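**Budget for a second two-arm cell**

**herport_lab:** We have 38 left (thousands) until July. Jovelon quoted two arms plus grippers. Do I buy both or fix up the old cell?

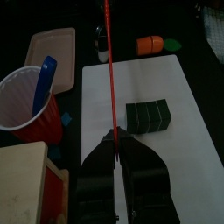 *Gripper over the green block, white board under it.*

**cellar_dweller:** Both. A single arm can't do handovers.

**Ingegerd Strömberg:** Disagree. Buy one and keep 500 for spare fingers. Leblanc charges 200 a pair.

**herport_lab:** Handovers are most of our work, so one arm is out. 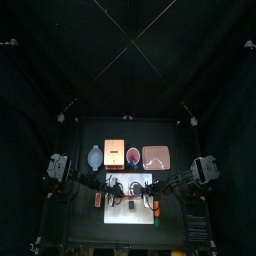
**trarketti_fan:** Then ask Jovelon to split the invoice. I'd still price the spares first.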